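Follmont changes storage rules for bar fixtures at Drusow rooms

July 15, 2018

Follmont has issued a new storage sheet for towel bars, rails and other long fittings kept in the furnished rooms at its Drusow building. The sheet replaces the one in use since May and applies to all seven kitchens on the ground floor. The main change is that a bar fixture waiting to be mounted now goes into a drawer at counter level and no longer stands upright in a corner or behind a door.
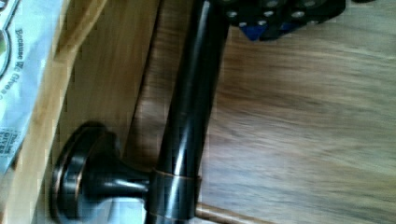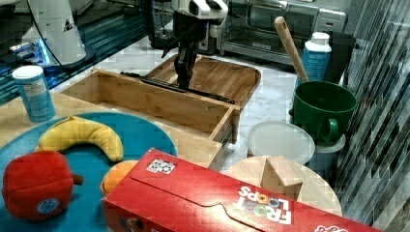

First picture: a bar with its round mounting base on a wood surface. Second picture: an open bamboo drawer with a toaster oven in the background, with a long black rod lying diagonally inside.

The building is run by Follmont as a set of furnished rooms where household goods are laid out, used and put away again. Fixtures arrive in the same deliveries as food boxes, plates and small appliances, and until this spring they had no fixed place. According to the storage sheet, finish damage was the most frequent entry in the May condition list, ahead of missing screws and split cartons.

Dark bronze finishes are treated separately in the new sheet. An oil-rubbed finish is usually a dark layer over a copper-toned base, and on many fittings the copper is meant to show along rims and collars. A bright edge on a new piece can therefore be part of the design. The same bright edge on a piece that had an even rim at delivery is wear. The sheet asks staff to compare the rims of the base with the delivery record before writing anything down, and to leave the entry blank if no delivery record exists.

Three points are listed for inspection: the rim of the mounting base, the collar where the post meets the bar, and the free end of the bar. The middle of the bar is left out. Gloss finishes give strong white reflections along the length of a rod, and under the room lighting these had been recorded several times as scratches. Anyone who suspects a scratch in the middle section is told to turn the bar a quarter turn and look again. A reflection stays where it was and a scratch moves with the metal.

Storage in drawers

The drawers used for bars are from Prova, which supplies the drawer boxes and shallow trays for the Drusow rooms. Two drawer sizes are in use. The smaller one does not take a full-length bar parallel to its sides, and the sheet permits diagonal placement, with one end toward a rear corner and the other toward the opposite front corner. The bar may touch the front panel but may not rest on top of it. A drawer holding a bar set diagonally must close without the bar being pushed or lifted. If it does not close, the bar goes to a larger drawer.

Under the earlier rule, diagonal placement was not allowed. The stated reason was that other things could not be stored beside the bar. Follmont has dropped the rule and now keeps one bar to a drawer, with no loose hardware in the same space. Screws, anchors and hex keys go into a closed bag, and the bag goes into the shallow tray on the counter.

Bamboo is softer at the edge than most people expect from the feel of its face. The raised rim of a tray can be dented by a metal base set down at an angle, and the dent then catches the finish of the next piece. The sheet gives the following order for setting down a fixture with a round base:

Lower the free end of the bar first.
Bring the base down flat or on its full rim.
Do not slide the piece once it is down.
Lift to change position.

Felt liners were considered and have been postponed. A trial liner from the Swati range fitted the larger drawer without trimming, but raised the bar enough to make it touch the underside of the counter when the drawer was closed. A thinner liner is on order. Until it arrives, drawers are to be wiped with a dry cloth before a bar goes in, and grit is to be removed from the corners with a soft brush.

Packaging and inserts

Printed packaging is to be kept until the fixture has been mounted. In the May list, a number of fixtures could not be matched to their mounting templates after the cartons had been flattened and the paper inserts thrown out with them. The new sheet asks for the insert to be laid next to the fixture during inspection, printed side up, and stored flat afterward. Inserts may not be folded into the drawer with the bar. Paper edges and staples both mark a gloss finish, and a folded insert tends to work its way to the back of the drawer, where it stops the drawer from closing.

Where a carton carries a part number, the number is copied into the room list before the carton is moved. The full register for the building now runs to 2555 items, of which 2312 have a recorded storage place. Most of the remainder are small parts without cartons. Follmont intends to assign places to these room by room, starting with the kitchens, and has not given a completion date.

Counter layout

The sheet also contains a short section on keeping a drawer unit on the counter. The Drusow kitchens have limited wall space for fixed cabinets, and the drawer units and trays share the counter top with appliances.

A toaster oven has to keep free space on its sides and top when it is in use, and no tray or carton may be placed against it. The door must be able to open fully. On counters where a tray stands directly in front of the oven, the tray is to be moved before the oven is switched on. Bamboo and cardboard are both listed as materials that must be kept away from the hot surfaces. The appliance cord is to run behind the drawer unit and never through the gap under a drawer front.

On stone counters, drawer units are to stand on rubber feet. Marble takes scratches from grit trapped under a wooden base, and a drawer pulled open without feet can drag the whole unit forward. The feet supplied with the Prova units are suitable, provided all of them are in contact with the surface. Rocking units should be leveled at once and not propped with folded paper. Small containers with caps stay to one side of the drawer unit with the cap closed and the label facing out.

Plates, play food and cereal boxes are covered by one paragraph. Plush fruit goes together on a plate or in a tray, clear of the path of the drawer front. Fabric picks up metal polish easily and is hard to clean, and the sheet rules out storing it in the same drawer as any fitting. Tags on plush pieces stay attached. A cereal box may be laid on its side during work at the counter, but goes back upright on the shelf when the work is done. Boxes carrying a square black-and-white sticker keep the sticker, which must not be covered with tape.

Cleaning

Cleaning instructions for dark bar finishes have been reduced to a few lines. A soft dry cloth is used first. If marks remain, the cloth may be dampened with clean water and the bar dried directly afterward, including the groove at the collar and the rings of the base. Water left between the rings dries to a pale line that shows clearly on a dark finish. Ammonia, vinegar, scouring powder and metal polish are excluded. Wax may be used on mounted bars only, and a waxed bar is not to be returned to a drawer.

Wooden work surfaces are cleaned along the grain. Damp cloths are not to be left on bamboo, and a fixture that has just been wiped with water is not to be placed on it. The previous sheet allowed a folded kitchen towel as an underlay. This remains possible for short inspections, but the towel must be clean and free of hooks or hanging loops.

Effect on current rooms

The rules take effect immediately for new deliveries. Fixtures already in the building will be moved as drawers become free. Two kitchens have completed the change, and the other five still have bars standing upright in the utility corner. These are to be moved in order of finish, with dark bronze pieces first, followed by polished chrome and then brushed steel. Painted bars may stay upright for the time being if the lower end stands on a pad.

Mounting work is not affected. Wall positions, screw lengths and load limits are still taken from the instructions that come with each fixture. The storage sheet repeats one earlier warning, that a towel bar and a grab bar can look much alike once out of the carton and must never be exchanged for each other. A towel bar is not built to carry body weight. Any loose bar whose type cannot be confirmed from its packaging or from the register is to be marked as unconfirmed and kept out of the mounting list.

Printed copies of the sheet are available at the Drusow front desk. The drawer dimensions are on the reverse, with the larger size listed first. A corrected version will follow when the Swati liner has been tested in both drawers.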